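Why Does Popcorn Pop?

I have a confession to make. I eat popcorn for breakfast sometimes. My sister says it's weird, but cereal is mostly corn too, so I think I'm winning that argument.

Anyway, a few months ago I was standing by the stove with the lid rattling like crazy and I thought - wait, what's going on in there? Why does a tiny hard yellow thing turn into a big fluffy white thing? And why does it have to be so loud about it?

So I went and found out.

Start with the kernel. A kernel is a seed, and if you planted it in good dirt it could grow into a corn plant taller than your dad. Inside there's a baby plant, very small, and packed around it is a lot of starch. Starch is the baby plant's lunch. There's also a little bit of water hiding in the starch, even though the kernel feels totally dry when you hold it.

Around all of that is the hull. You know the hull! It's the bit that gets stuck in your teeth at the movies. It's really tough, and water has a hard time getting through it.

Now heat it up. The water inside wants to turn into steam, and steam takes up much more room than water does. But the hull won't let it out. So the steam pushes, and the starch goes soft and gooey like hot jelly, and the steam pushes harder, and harder... 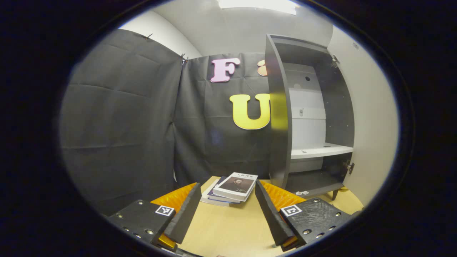

Aleksi Manninen wrote in to ask why he always ends up with hard ones at the bottom of the bowl, even when he shakes the pot the whole time. He counted 32 of them last October and he wanted to know if they were just lazy.

Good question, Aleksi, and I like that you counted! Most of those kernels either dried out too much or have a tiny crack in the hull. If they're too dry, there isn't enough steam to do the job. If they're cracked, the steam sneaks out through the gap before it can build up. Either way, no pop. (Please don't bite them. I did once and the dentist was not impressed.)

Back to the good ones. When the hull finally can't hold on anymore, it splits. All that squashed-up steam rushes out at once, and the gooey starch puffs up into foam and cools so fast that it sets in that shape. The white part you eat is starch foam, with the kernel turned pretty much inside out!

And the noise? Scientists think it's mostly the steam bursting out.

If you want to try this at home, get a grown-up to handle the stove, and keep the lid on. I left it off one time and we were finding popcorn behind the toaster for days.

More to read
Why do onions make you cry?
How bread gets its holes
What is a seed waiting for?
Why is the ocean salty?

We use cookies to remember your settings. Ask a grown-up before you click Accept.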